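We use cookies to remember your settings. Accept | Manage

Notebook - Stultwood room, open day
1 Aug 2020

Visitors came in two groups, so the room was kept simple. Fanni took the left desk, I stayed on my feet and explained. First group was quiet, second asked many questions, mostly on price and on what happens when the markers get dirty. I said we wipe them. I should prepare a better answer.

Plan was 40 short recordings with the hand-held grippers, to be passed to Prindar. We finished with 71 started and 69 kept - two were stopped by me, wrong session name.

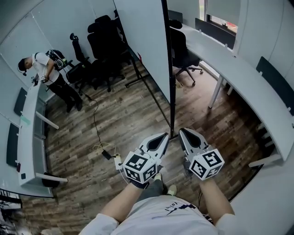

Both grippers in my hands, Fanni at the left desk with the backpack on.

Notes for next time:
- Black power cable and adapter lie on the floor where people walk. Tape them, or move the supply under the desk.
- Talk less at the start. Visitors want to hold the gripper, then listen.
- Atieno Mabula (from Bristis) asked if the left and right grippers are calibrated separately. Yes, but our sheet does not say this. To add.
- Fanni asks for a shorter strap on the backpack.

Disk has 300 GB free, enough until September. I did not check the timestamps yet, will do on the office machine.

Recent entries
Marker cubes, second print
Visit to Popescu workshop
Gripper pads - wear after one month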